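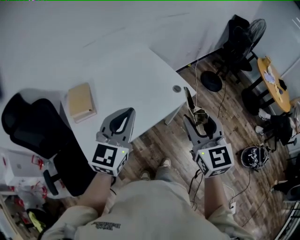 3.2 Floor coverings and the sound of walking in rented flats

The second part of our survey asked tenants in Skenitz and Binton about the floors in their homes and about noise from the flat above. We sent 1,066 forms and received 925 of them back before the end of June. The response was higher in Binton, where the housing office put the form in the same envelope as the heating bill. In both towns the most usual floor in the living room was wooden plank, followed by carpet and then by sheet vinyl.

Tenants living under a plank floor complained of footsteps more often than tenants living under carpet. This agrees with what was found in the first part of the study (Section 2.4). Less expected was the role of the furniture. A desk chair on wheels was named as a source of disturbance nearly as often as shoes, and in the newer buildings of Binton it was named first. Many of the respondents began to work at home in the last years, and a room which was earlier a bedroom is now used for the whole day.

Figure 3. A room with a wooden plank floor and a white desk. Shoes are worn indoors.

Of all the tenants who answered, 619 said that shoes are sometimes worn inside their own home. We did not ask which kind of shoes, and we regard this as a weakness of the form. A soft sole and a hard heel give very different impact sound on the same planks, and the answers cannot be separated afterwards. In the interviews some older tenants in Skenitz told us that they change to slippers at the door but that their visitors do not, and that they feel it would be impolite to ask.

We also compared homes with and without an underlay. The underlay sold locally under the name Flerik was laid in 100 of the flats during the renovation of the Thepsuriya buildings, and these flats were treated as a separate group. Complaints from below were fewer in this group. However, the same renovation changed the ceilings on two of the floors, so the effect of the underlay alone is not known. The building owner could not give us the drawings for the remaining floors.

The time of day had a clear influence. Most complaints concerned the hours after ten in the evening - the hours when the street is quiet and small sounds are easier to hear. Tenants near the tram line in Binton complained less at all hours, although their floors are of the same type. We therefore report the two sides of each building separately in Section 3.3, where the measured levels are also given.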